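马伊希夹爪

马伊希夹爪（Maihi）是一种可在家中或共享工坊里自行制作的双指机器人夹爪，由埃图·努尔米（Eetu Nurmi）与洛兰·科斯蒂根（Lorraine Costigan）在登德维尔（Dendville）的一间共享工坊中设计。它装在小型桌面机械臂的末端，以一只舵机驱动两根对置的手指，手指外面套有黑色软质护套，腕部装有一只朝向指尖的小型摄像头。全部图纸、零件表和控制程序均公开，任何人都可以照着制作，也可以随意改动。

在自制机械臂爱好者当中，马伊希夹爪以“手感好”著称。它能夹住鸡蛋、纸杯和软毛刷，也能拧开不太紧的瓶盖，而制作所需的工具不过是一台普通的三维打印机、一把螺丝刀、一把剪刀和一把热风枪。

名称

“马伊希”原是工坊里一块公共工作台的名字，最早的几副手指都是在这张台子上装配的。早期文件里还能见到“二号爪”“黑手套”等叫法，后者至今仍在部分制作者中流行，专指带护套的版本。图纸文件名一律以小写的 maihi 开头，后接版本号。

历史

最初的版本没有护套，手指是两片光面的打印件，夹木块尚可，夹玻璃瓶便会打滑。努尔米当时正在做一条用于整理螺丝盒的机械臂，对打滑十分恼火，先后试过橡皮筋、砂纸和自行车内胎。内胎的效果出人意料地好，可惜接缝处容易翘起，闭合时两边还会互相勾住。

某年十一月，科斯蒂根加入进来。她原本做皮具，对“包”这件事有一整套办法：先让里面的支撑条比护套长出一截，再把护套从上往下套，最后收口。这个顺序一直沿用到现在。第三版起，手指改为内芯加软套的结构，第四版增加了腕部摄像头支架，第六版把底座加厚，螺丝也换成了圆头。

此后，古尔代尔（Gulldale）和纳尔维尔（Nulville）两地的工坊各自做出了分支版本。古尔代尔版的手指较短，适合在抽屉和小格子里取物；纳尔维尔版则把舵机移到了侧面，整体更扁，能伸进较窄的架子。两个分支与原版共用同一种底座孔位，手指可以互换，这一点深受改装者喜爱。

结构

夹爪由底座、传动部分、手指和摄像头支架组成。整副夹爪连同舵机重168克，对多数桌面机械臂而言负担很小。

底座为黑色，横贯夹爪下部，所有螺丝都从正面拧入。这样安排的好处十分实在：换手指时不必把夹爪从机械臂上卸下来。传动部分是一对互相啮合的扇形齿轮，舵机只带动其中一个，另一个跟着反向转动，因此两根手指总是同时张合。齿轮间隙略大也无妨，软套会吸收掉大部分晃动。

手指的内芯是一根细长的支撑条，可以用打印件，也可以用薄金属片。支撑条决定手指朝哪个方向软、朝哪个方向硬。理想的手感是夹持方向上略有弹性，左右方向上几乎不动。许多制作者会同时备好几种厚度的支撑条，按要夹的东西更换，乐趣也多半在这里。

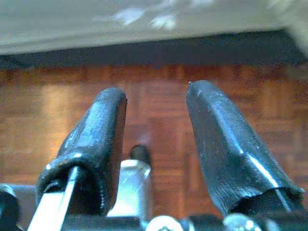
腕部摄像头视角下的两根手指，黑色护套表面已有磨痕和褶皱，左指下端可见细长的浅色条。

护套

护套是马伊希夹爪最有个性的部分，也是讨论最热烈的部分。常见的做法有三种：热缩管、橡胶胶带缠绕，以及剪下来的橡胶手套指。热缩管最整齐，收缩后紧贴内芯，但表面偏滑，需要再用细砂纸打一遍。胶带缠绕摩擦力最大，厚薄可以一层一层地调，缺点是下端容易起皱堆叠。手套指最省事，几秒钟就能套好，适合试验阶段。

无论哪种做法，护套下端都不宜贴死在底座上。手指张开时根部会有轻微位移，护套若被粘住，几次开合之后就会撕裂。科斯蒂根的建议是留出一小段松口，让它自己卷起来。初次制作的人往往嫌这一段不够利落，忍不住要剪齐，剪过两回以后便随它去了。

旧护套未必要马上更换。磨毛的表面常常比全新的更抓得住东西，不少制作者会特意把新护套在木板边上蹭一阵子再上机。真正需要更换的信号是指尖露出内芯，或者护套在手指上打转。

摄像头

摄像头固定在腕部，镜头朝向指尖，画面里始终能看到手指和底座的一部分。这种布置看似浪费画面，用起来却非常方便：操作者随时知道指尖离目标还有多远，程序也可以直接用手指在画面中的位置作为参照，省去一部分标定。

标准分辨率下画面更新率为每秒30帧，对桌面作业已经足够。镜头离手指近，对焦是个小难题。把焦点放在指尖，背景会发虚；放在远处，手指边缘又不清楚。原版说明推荐对准指尖稍前的位置，大致是物体即将进入两指之间的地方。

光线的影响比镜头本身还大。黑色护套在侧光下会出现亮条，若程序靠颜色辨认手指，亮条可能被误认为别的东西。哑光材料能减轻这一现象，把台灯挪远一些也管用。带花纹的桌面同样值得留意，格子状的木面在画面里边缘很多，简单的轮廓检测容易受到干扰，不少人干脆拿它来检验自己的程序够不够结实。

装配

装配顺序大致如下。先把舵机转到中位，再装主动齿轮，此时两根手指应当平行。接着装从动齿轮，用手轻轻拨动，确认啮合顺畅。然后将支撑条插入指座，套上护套，最后拧紧底座螺丝。中位没有找准是最常见的失误，表现为闭合时一根手指先到，另一根还差一截。遇到这种情况，拆下主动齿轮，错开一齿重新装上即可。

熟练者一个晚上便能装完，第一次动手的人通常要用掉一个周末，其中很大一部分时间花在护套上。登德维尔工坊每逢星期五晚上有开放时段，常有人带着装了一半的夹爪来，围在一起比较各自的护套缠法。

用途与改装

除了取放小件，马伊希夹爪还被用来浇花、翻书页、给猫碗添粮和整理画笔。直立的小瓶小罐是很受欢迎的练习对象，圆柱面考验护套的贴合，顶上的盖子又考验抓取高度是否合适。夹得太高会碰到盖子，太低则底座可能先撞上瓶身。

常见的改装包括加长手指、在指尖内侧贴硅胶颗粒，以及在支撑条背面粘一片弯曲传感器，用来粗略判断有没有夹到东西。努尔米本人最喜欢的一项改装来自纳尔维尔：两根手指故意做成不同宽窄，宽的一侧托住物体，窄的一侧负责压紧。夹扁平的东西时，这种不对称的手指十分好用，后来也收进了原版图纸的附录。

局限

舵机力量有限，较重的工具和装满水的大瓶不在其能力范围之内。护套材料多不耐高温，靠近热风枪或烙铁时需要格外小心。扇形齿轮以打印件居多，长期使用后齿面会磨损，听到开合时有咔嗒声便应检查。

参见

桌面机械臂
柔性夹爪
手眼标定
热缩管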